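Workshop > Notebooks > House plans > Narrow lot, entry 14

January, started 7.40 am

Back on the narrow lot drawings. Client wants ground floor set out by end of month, site still not properly measured. Printed survey says one thing, the pegs say another. Going with the pegs for now and will flag it on the sheet.

Rear boundary kinks in past the old fence. Means the laundry can't sit square to the back wall unless we lose the linen press. Tried three versions:

A – laundry on the west side, door straight out to the line. Good for the clothesline, bad for the bedroom next to it.
B – laundry under the stairs. Headroom is 2,380 at the tall end and drops away fast. Machine fits, person doesn't.
C – laundry and pantry back to back sharing a wall for the plumbing. Best so far. Hallway gets a jog in it but only a small one.

Going with C. Do not go back to B, I have now drawn B twice in two different weeks.

Stair. Floor to floor is 3,095. Seventeen risers is 182 and a bit, fine. Eighteen is 172, nicer underfoot but the run gets too long and eats the window on the landing. Stay with seventeen. Check the goings again once the wall lining thickness is settled, the Netura sheet gives two thicknesses and doesn't say which is for wet areas. Emailed them, no answer yet.

Hall width 923 clear at the jog. Tight. I'd like more but it comes off bed 2, and bed 2 is already the room everyone complains about. Could shave the pantry wall to single stud if the pipes go in the floor insted. Ask the plumber before drawing it.
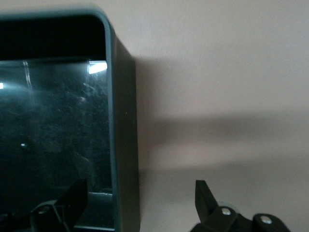 Pantry next, drawn at 1:20 so I can stop guessing. Shelves 300 deep above bench height, deeper below. The client keeps bulk dry goods and wants tubs on the low shelf that slide straight out, so the low shelf has to be set by the tub and the tub has to be picked first. Square cornered ones waste less room, but the dark green sort with the rounded top corner and a clear panel in the front would suit better – contents visible without pulling it out, and no sharp corner at shin height in a narrow space. Need outside sizes over the rim, not the catalogue size. Leave a finger gap at the top. Shelf edges to get a solid lipping, 19 thick, because the last lot of raw board edges swelled within a year.

Pantry door: slider, on the hall side of the wall. Swing door hits the fridge in one direction and a person in the other. Budeo track is the one with the soft stop at both ends. Jääskeläinen do a cheaper one, soft stop one end only. Price both. Wall needs a solid nogging right along the head for either, put it on the framing sheet NOW so it doesn't get missed like on the corner block job.

11.15 – phone call with the client. Changes:
- Porch to wrap the north and east sides, was north only
- no bath downstairs, shower only
- wants "more light in the middle" (no further detail)
- ok with the jog in the hall, hadn't noticed it

Wrap porch is the big one. East side setback is already near the limit, so the porch either goes skinny or the whole house shifts west. Shifting west puts the driveway over the sewer line. Skinny porch then, with posts on the outer edge and no balustrade where it's low enough to the ground to go without. Redo the roof plan, the hip at the north-east corner changes and the gutter falls are now wrong.

Light in the middle – highlight window over the stair landing is easiest. Skylight over the hall would be better light but it means cutting through upstairs, so no. Try a borrowed light panel in the wall between the stair and kitchen, obscure glass. Itetti sample is in the second drawer, the reeded one. Held it against the window at lunch and it's greener than I remembered, might look off beside the white trim. Get the low iron version.

To do
- remeasure rear boundary with two people on the tape
- chase Netura on wet area lining
- plumber re pipes in floor
- area schedule is out of date since version A, redo the lot
- roof plan, NE hip
- rename the files. There are four called groundfloor_final
- colour of the porch posts can wait, stop thinking about it

2.50 pm. Plotter out of cyan again so the check print came out with the dimensions missing. Marked it up in pencil, it's on the wall beside the door. Sheet 3 has the kitchen centre colour notes on it, please don't bin it.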